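Putting Fall Jackets Away Clean

Posted 30 September 2024

Light jackets get worn hard in September and then forgotten once the heavy coats come out. A jacket that goes into the closet dirty comes out with set stains and a stale smell. Washing one properly takes little effort.

Empty the pockets first, including the inside ones. Close the zipper all the way and fasten any snaps. Turn the jacket inside out. Check the care label before anything else goes in the machine, and if it says dry clean only, stop there.

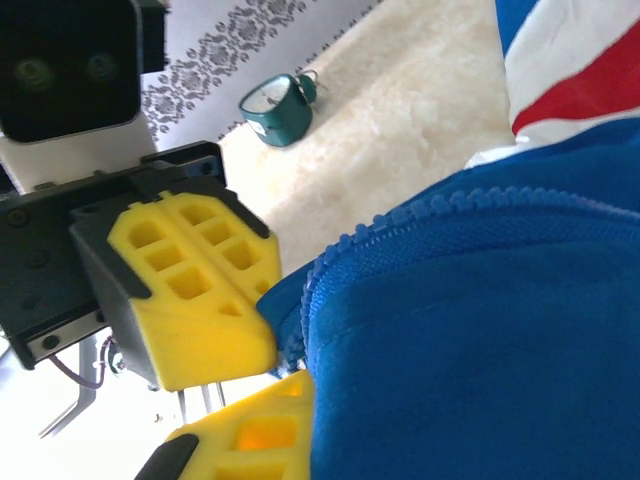 Strong colors need their own load the first time through. Dampen a white cloth, press it on an inside seam for a few seconds and look for dye. A bright blue fabric like this one gets the same test as red or black. If color comes off on the cloth, wash the piece alone in cold water and take it out as soon as the cycle ends. Use less detergent than the cap suggests. Too much leaves a film that grabs dirt the next time the jacket is worn.

Cuffs and collars usually need help before the wash. Mix 2 tablespoons of liquid detergent into a cup of lukewarm water, work it in with a soft toothbrush and leave it for 40 minutes. Rinse the spot before it dries. Skip bleach on anything with colored panels.

If the zipper drags, rub a plain candle along the teeth and run the slider up and down a few times. Wipe off the extra wax so it doesn't get on the fabric.

Dry the jacket flat or on a wide hanger, away from direct sun. For flat drying, put it on a towel, pull the sleeves straight and smooth the front by hand. Turn it over once the top side feels dry.

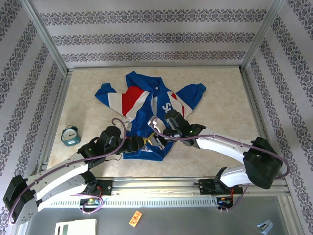 Can a jacket with white panels go in the dryer? Only if the label allows it, and then on low heat. Make sure the white parts have no dye on them first, as heat will set any color that has run. Take the jacket out slightly damp and let it finish on a hanger.

Store it with the zipper closed, on a hanger with rounded ends. Plastic dry cleaning bags hold moisture, so use a cotton cover or an old pillowcase with a hole cut for the hook.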